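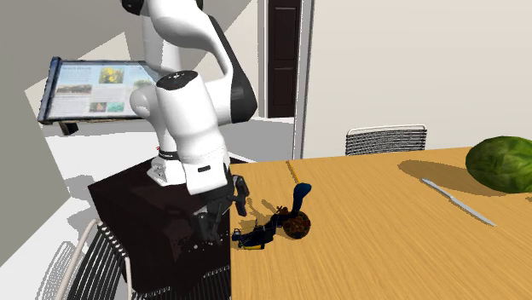 4. Setting up the heating controller

Read the whole section first, then start. The Wikton needs the steps in order and it won't tell you if you've skipped one. If yours is an older Baláž box with the dial, stop, wrong section, go to 7.

Before you start

Have ready: small flat screwdriver, two AA batteries (new ones), the room list, the PIN from the key cupboard. Boiler on, pump on. Radiator valves fully open in every room or the readings come out silly.

CAUTION – switch off at the fused spur before taking the front cover off. The screen goes blank first, wait until the little green light has gone as well. Never work on the terminals yourself. Wiring is for Vusumuzi Makhubela or the electrician, even if it is only one loose wire.

4.1 Batteries and first start

1. Push the tab on the underside with the screwdriver. Cover lifts off from the bottom.
2. Batteries in, both the same way up. Yes, both.
3. Cover back on until it clicks. Both sides.
4. Spur back on.
5. Hold OK until SETUP shows. If you get LANG instead, press the down arrow till you reach EN and hold OK again.

Note: the batteries only keep the clock going in a power cut. They don't run the heating. Flat batteries = clock lost = heating on at three in the morning.

4.2 Clock and PIN

1. SETUP, then TIME. Set it as 24 hour. Don't use am/pm, the programs get muddled.
2. Set the day. The controller starts the week on a Sunday, we dont, check twice.
3. SETUP, then LOCK. Enter 266, press OK, then put in the site PIN.
4. Write the initials of whoever did it on the card inside the cupboard door. Not the PIN.

Forgotten PIN: ring Liudmyla Yatsenko at the Vindedbridge office. She can reset it from there but only while the controller is online, see 4.4. Three wrong goes locks the keypad for an hour and there is no way round that.

4.3 Zones

A zone is any group of rooms that heats up together. The controller takes up to 9. Most Brasotel houses need four: bedrooms up, bedrooms down, dining room and lounge, staff side. Corridors go in with whatever they lead to.

1. SETUP, ZONES, ADD.
2. Pick the zone number. Give it a short name, eight letters at most. No spaces.
3. Walk to the room sensor for that zone and press the button on the side once. Short press. A long press wipes it.
4. Back to the controller within two minutes. FOUND should be showing. Press OK.
5. Same again for the next zone.
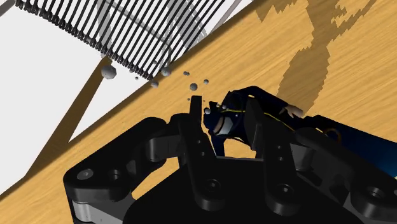 If FOUND doesn't come up, try the sensor battery, then the distance. Thick walls are the usual trouble – the old wing especially. Bring the sensor down next to the controller, pair it there, then carry it back up and hang it. Works nearly every time. If it still won't pair, leave the zone out and carry on with the others, you can add it later without losing anything.

Where to hang sensors: chest height, inside wall, away from the door. Not behind curtains. Not over a radiator, a telly or the toast rack.

4.4 Getting it online

1. SETUP, NET, SEARCH.
2. Choose the staff network. The guest one logs you out every night and then the controller drops off.
3. Type the password with the arrows. Slow, sorry. Capitals are after the small letters.
4. Wait. Signal should read almost 100 if the router is in the office. Lower is fine as long as it holds steady.
5. Ask Liudmyla to confirm she can see the house at her end.

4.5 Programs

Each zone gets its own program. Start with HOUSE, then change the bits you need.

1. PROG, choose zone, choose HOUSE, OK.
2. Use the arrows to move the start and finish blocks.
3. Hold OK to save. A quick press only looks like it has saved.

Dining room wants to be warm before the breakfast people get in, so start it a good hour ahead of the first sitting. Turn it down once lunch is cleared.

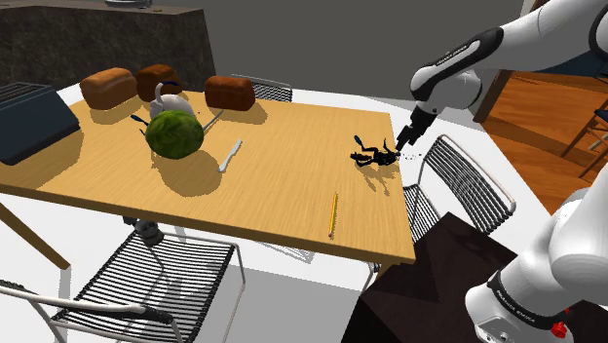
Bedrooms: on early, off mid morning, on again from four in the afternoon. Empty rooms go on LOW, never OFF, the pipes on the north side are poorly lagged. Staff side is up to the staff but Mawar Kwok asks that it goes down to LOW at night.

Note: from April onwards use the SPRING program. Same times, lower target. Don't just turn the boiler down, the hot water goes with it and the showers are the frist thing guests ring about.

4.6 Check

1. Put every zone to MAX for ten minutes.
2. Feel a radiator in each. Should be warming at the top.
3. Any cold ones, check the valve is open, then bleed it (section 5).
4. Put every zone back to AUTO. Easy to forget.

CAUTION – radiators get hot on MAX. Do this when guests are out, Thursday changeover is a good time for it.

Faults

E1 – sensor lost. Battery.
E2 – clock not set. Back to 4.2.
E4 – no reply from boiler. Check the spur, then ring Vusumuzi.
E7 – too hot inside the case. Spur off, leave it off, ring Vusumuzi straight away.

Changes to this section go to Ntombi Mkhize, who keeps the master copy.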